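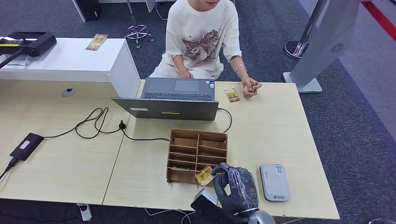 How to find how your representative voted on a bill

1. Open the Andport legislature's website and select Bills and Votes.
2. Enter the bill number. If you only know the title, search by keyword and limit the results to the current session.
3. Open the History tab. Each recorded vote has its own line. Voice votes have no list of names.
4. Select Roll Call next to the final passage vote. Amendment votes are listed separately, so check the heading first.
5. Find the member's last name. "NV" means not voting.

Roll calls before October are stored under Archive. Search results stop at 1,000 entries.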